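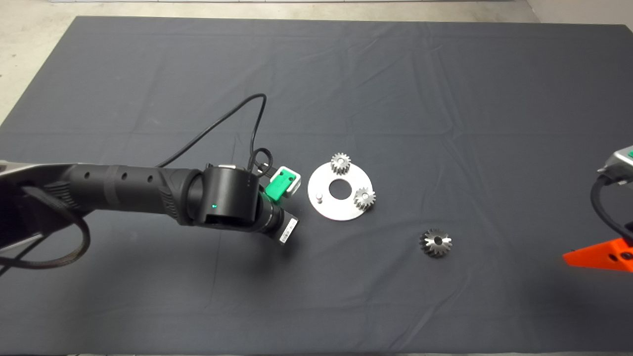

Compressed air: drains, filters and the dryer at Flosside

Posted May 7, 2019

The compressor room at Flosside was shut down for service last month and we changed a few things while it was open. Most of you will only notice that the lines are cleaner. A few of the changes affect what you do at the start and end of a shift, so please read this through even if you don't normally go near the compressors.

The trouble started in November, when the paint line began finding water in the air supply. Kelly Bellamy logged fisheyes on several batches of brackets, and the filter bowls at the booths were filling up by lunch. We drained them more often and the problem eased, but it came back every time the weather turned damp. Wayne Kettle went through the whole system with the service technician and found that the automatic drain on the main receiver had stuck closed. Water had been collecting in the bottom of the tank and carrying over into the dryer, and the dryer was never sized for that.

The float drain has been replaced with a Sketbridge timed electric drain. It opens for four seconds on each cycle. You will hear it. The noise is a short, sharp hiss from the back corner of the room and it is normal. If you stand in there for a while and don't hear it at all, tell Wayne.

The refrigerated dryer was also cleaned. The condenser fins were packed with grinding dust, and the unit had been running hot enough that the dew point reading on the panel was in the yellow most afternoons. It is back in the green. Please keep the space in front of the grille clear. There were two pallets of cartons against it when we opened up.

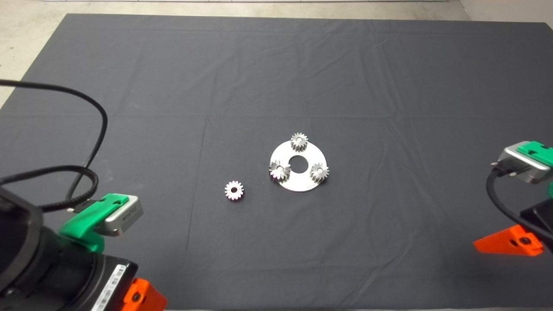 What changes on the floor

Filter bowls are now checked at the start of first shift and again at the change to second. Look at the sight glass, open the petcock until you get dry air, and close it by hand. Don't use pliers on the petcock. We replaced several that had been crushed.

The coalescing filters ahead of the paint booths have a differential gauge on top. Green means leave it alone. If the needle is in the red with air flowing, the element needs to come out. Spare elements are in the Clegg cabinet by the tool crib, on the middle shelf, with the part number written on the box end. Sign the sheet when you take one. We ran out over the winter and found out on a Saturday job that we had none.

Close the valve to your section at the end of the last shift. Abelardo Herrera walked the building with a leak detector after hours, and the worst losses were at hose reels and blow guns that had been left under pressure all night. He tagged everything he found. 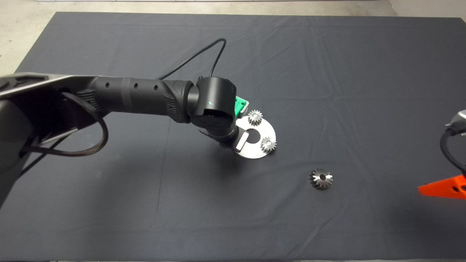
The blue tags are for leaks that can be fixed by the operator, usually a worn coupler or a hose clamp. The red tags are for maintenance. If you fix a blue tag, write the date on it and drop it in the tray outside Sandra Hartley's office so the list stays current. Nearly three quarters of the tags are blue, and most of the couplers cost less than a lunch.

We also lowered the header pressure slightly. The plant had been set high years ago to suit a press that has since been sold, and it was never turned back down. The packing cells and the assembly benches have run on the lower setting since the restart with no complaints. The clamps on the old drill line were slow to close on the first morning, and that was traced to a regulator with a clogged screen. It has been cleaned. If a tool feels weak, check the regulator and the hose size before asking for more pressure at the compressor. 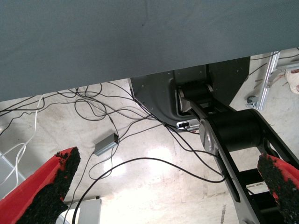 Can I still use the drop by the loading dock to blow out trailers?

Use the one on the other side of the door. The dock drop is upstream of the dryer, and the air coming out of it is wet. It will be capped when the fittings arrive.

Condensate from the receiver and the dryer now goes through the Gristutent separator before it reaches the floor drain. Do not pour anything into it, and that includes mop water and coolant. Hayley Oakley has the test strips and will check the outlet on the first working day of the month. The carbon bag gets changed when the outlet sample turns cloudy.

The next full service is due in the fall. The backup compressor will carry the plant for two shifts while the main unit is down, so paint and the blast cabinet will need to take turns. Sandra will post the schedule on the board by the time clock. Anyone with a rush job that week should see her early.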